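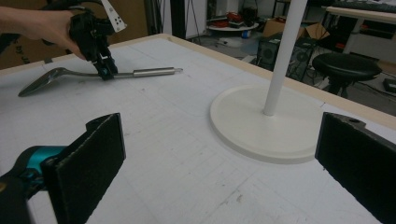
Good practice for hand-held gripper stations: utensil rack task

Altley bench guide, gallery page. Updated 24/05/2026.

The pictures on this page go with section four of the bench guide, which covers recording work done with hand-held grippers at a table. The rules apply to every Altley station and to the two partner sites, Cuesta and Lanar. They replace the March sheet. Where a station has its own written procedure, the stricter of the two is followed.

The utensil task is used for training new operators. The parts are cheap and hard to break, and long thin handles show up poor gripping habits quickly. A metal utensil held near its middle will turn in the jaws if the grip is careless, and a rotated utensil is hard to place on a hook.

Gripping the utensil

Close the fingers squarely on the shaft and wait for the jaws to settle before lifting. Do not steady the utensil with a bare hand. If it slips, open the gripper, put the utensil back on the table and start the attempt again – a corrected grip halfway through is logged as a fault. The operator's own hand stays on the grip of the device for the whole attempt.

Marker plates

Marker plates must be clean, flat and free of tape. Check the fixing before each session and again after any knock. Sleeves are kept clear of the plate at all times. A plate that has been bent is replaced and never straightened. Each set of grippers is retired from recording after 400 attempts and goes to Graver for inspection, whatever its condition.

Working at the rack

The rack stands where both grippers can reach it without the forearms crossing. Bring the utensil in slowly and keep the second gripper clear of the hooks until it is needed. Both devices remain in hand until the attempt has ended, including the one that is doing no work.
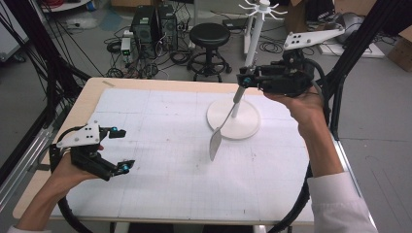
A spoon at the rack, with a gripper in each hand. Cables run down either side of the work area.

Cables must have enough slack for a full reach and must not pass between the operator and the rack. If a cable touches the rack base during an attempt, stop and reroute it.

Table surface

Grid lines on the work surface are for setting out only. Pencil marks are allowed, ink is not. The surface is replaced when the lines can no longer be read from the operator's position. Tape is permitted at the corners, pressed flat.

Logging

Record the station, the utensil, the hand used and the result. Results are pass, fault or void. A void attempt is one that was stopped for a reason unconnected with the grip, such as a cable or a loose plate – it is kept in the log and left out of the totals. In the last review, 159 sheets were checked and 104 were complete. Most of the rest had no entry for the hand used, and the log sheet now has a separate box for it.

Related pages: Station set-up. Cable routing. Care of finger pads. Fault codes.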